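## 4장. Idus 온습도계, 상자에서 꺼내서 자리 잡기까지

2018년 12월에 처음 쓴 글을 조금 손봤어요. 앞 장에서 집 안 어디가 눅눅한지 손으로 만져 보고 냄새도 맡아 봤으니, 이제 숫자로 볼 차례예요. 저는 Stosham의 오래된 집 1층에 사는데, 북쪽 방 습도가 82퍼센트까지 올라간 걸 보고 정말 깜짝 놀랐거든요. 그전까지는 그냥 좀 서늘한 방이라고만 생각했어요(겨울 코트에 곰팡이가 피기 전까지는요!).

준비물은 많지 않아요. Idus 본체, 무선 센서 2개, 건전지, 굵은 소금 한 숟갈, 병뚜껑 하나, 그리고 지퍼백. 소금은 나중에 보정할 때 쓰니까 요리하다가 다 써 버리지 마세요.

### 전원 넣기

1. 본체 뒤쪽 덮개를 아래로 밀어서 열어요. 좀 뻑뻑한데 손톱 말고 동전 모서리를 쓰면 잘 밀려요.
2. 센서에 건전지를 **먼저** 넣고, 그다음 본체에 넣어요. 순서를 바꾸면 본체가 센서를 못 찾고 가로줄만 띄워요.
3. 본체와 센서를 같은 탁자 위에 나란히 두고 5분 기다려요. 이때 버튼은 누르지 마세요. 궁금해도 참으셔야 해요.
4. 화면에 안테나 그림이 깜빡임을 멈추면 연결된 거예요. 계속 깜빡이면 센서 건전지를 뺐다가 다시 끼우고 3번부터 다시 해요.
5. 섭씨와 화씨는 옆면 스위치로 바꿔요. 설명서 그림에는 뒷면으로 나와 있는데, 제가 가진 건 옆면이에요.

> **참고:** 충전지는 전압이 낮아서 추운 방에서는 자꾸 연결이 끊겼어요. 저는 알카라인으로 바꾸고 나서 한결 편해졌어요.

### 소금으로 보정하기

새 제품이라도 센서끼리 값이 안 맞는 일이 꽤 흔해요. 소금 보정은 옛날부터 시가 애호가들이나 악기 하는 분들이 쓰던 방법인데, 부엌에서도 할 수 있어요.

1. 병뚜껑에 소금을 담고 물을 몇 방울 떨어뜨려요. 젖은 모래 같은 느낌이면 딱 좋고, 물이 고이면 너무 많이 넣은 거예요.
2. 뚜껑과 센서를 지퍼백에 같이 넣고 꼭 닫아요. 소금이 센서에 닿지 않게 평평한 데에 둬요.
3. 16시간 그대로 둬요. 저녁 먹고 시작해서 다음 날 점심때 보면 얼추 맞아요.
4. 봉지를 열지 않은 채로 습도 값을 읽어요. 포화 소금물 옆 공기는 실온에서 75퍼센트쯤이니까, 거기서 얼마나 벗어났는지 적어 두면 돼요.
5. 센서마다 차이를 마스킹테이프에 써서 뒷면에 붙여요. 본체에 보정 메뉴가 있긴 한데, 건전지를 갈면 초기화되더라고요. 테이프가 훨씬 믿음직해요.

> **주의:** 소금물이 센서 구멍으로 들어가면 고칠 방법이 없어요. 봉지를 들고 방을 옮겨 다니지 마세요. (네, 제가 그렇게 하나를 보냈습니다.)

### 센서 둘 자리 고르기

방 하나에 센서 하나가 기본이지만, 저는 방보다 가구 안쪽이 더 궁금했어요. 문 닫힌 장 안은 방 한가운데와 숫자가 전혀 다르게 나올 때가 많아요. 특히 바깥벽에 바짝 붙은 장은 뒤판이 차가워서 옷이나 종이가 눅눅해지기 쉽고요.

1. 바깥벽, 창문, 난방기에서 떨어진 곳에 첫 번째 센서를 둬요. 이게 기준값이에요.
2. 두 번째 센서는 걱정되는 장 안에, 아래쪽 선반에 올려요. 벽이나 뒤판에 기대지 말고 세워 두세요.
3. 문을 닫고 하룻밤 지낸 뒤에 값을 읽어요. 문을 연 순간부터 숫자가 바뀌니까 본체 화면으로 보는 게 좋아요.
4. 두 센서의 차이가 크면 환기부터 해요. 맑고 건조한 날을 골라 장 문을 활짝 열어 두고, 방 창문도 같이 열어요.
5. 저녁에 다시 닫고, 다음 날 아침 같은 시간에 값을 비교해요.

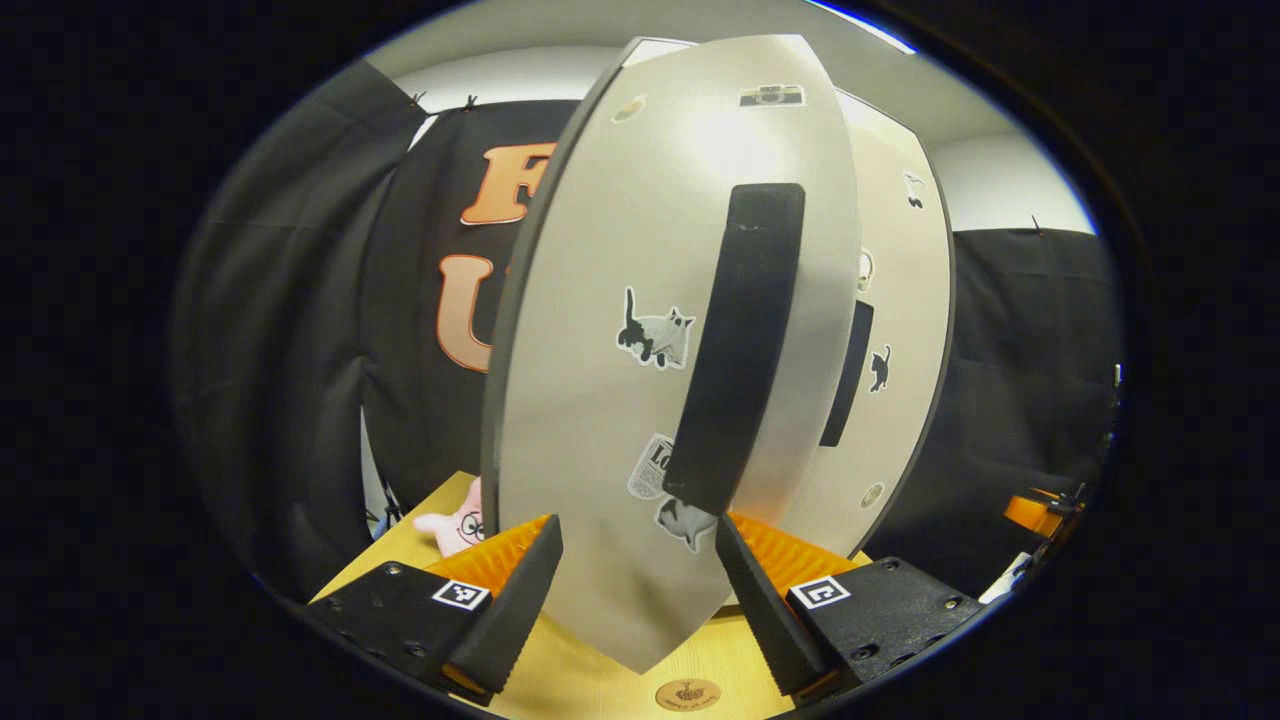
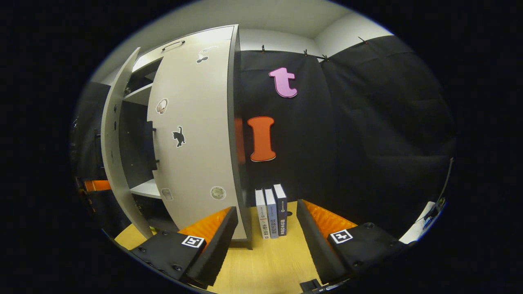

Talha Naqvi는 이 부분을 읽고 나서, 환기를 하더라도 비 오는 날 창문을 열면 오히려 습기를 들이는 셈이니 바깥 습도를 꼭 같이 보라고 적어 보냈어요. 자기는 Dirkevholm에 살 때 아침마다 습관처럼 창을 열었는데, 안개 낀 날이 워낙 많아서 책장 값이 통 내려가질 않았대요. 그래서 점심 지나서 여는 걸로 바꿨더니 그제야 좀 나아졌다고요. 듣고 보니 저도 4월에 똑같은 실수를 했던 것 같아요. 위의 4번에서 “맑고 건조한 날”에 밑줄을 그어 주세요!

### 숫자 읽는 법

하루치 숫자에 너무 마음 졸이지 마세요. 샤워하고 빨래 널고 국 끓이면 금방 오르고, 그러다 또 내려가요. 제가 보는 건 아침에 일어나서 읽는 값 하나예요. 그걸 달력 귀퉁이에 적어 두면 한 달쯤 지나서 방마다 버릇이 보여요.

- 아침 값이 며칠씩 60퍼센트 아래면 그냥 두셔도 괜찮아요.
- 그 위로 계속 머물면 가구를 벽에서 손 한 뼘 떼어 보세요. 돈 안 드는 방법 중에서는 제일 효과가 있었어요.
- 70퍼센트를 자꾸 넘으면 제습기를 쓸 때예요. 저는 Lambert의 작은 모델을 쓰는데, 물통이 작아서 자기 전에 한 번 비워야 해요. 고르는 법이랑 호스 연결은 다음 장에 따로 적었어요.

> **주의:** 제습기를 장 안에 넣고 문을 닫으면 안 돼요. 뜨거운 바람이 나가는 길이 막혀요. 장 안에는 염화칼슘 제습제를 쓰되, 쓰러지지 않게 바닥 쪽에 두고 가죽이나 금속에 닿지 않게 하세요.

### 연결이 끊겼을 때

본체에 가로줄이 뜨면 우선 거리를 의심해요. 벽 하나는 괜찮은데 철제 선반이나 냉장고 뒤는 신호가 잘 안 지나가요. 센서를 조금만 옮겨도 돌아오는 경우가 많고, 그래도 안 되면 건전지를 새걸로 갈고 맨 앞의 순서대로 다시 해 보세요. 최고·최저 기록은 이때 지워지니까 필요하면 먼저 적어 두시고요. 기록 버튼을 길게 누르면 지우기, 짧게 누르면 보기예요. 저는 아직도 헷갈려서 본체 옆에 쪽지를 붙여 놨어요.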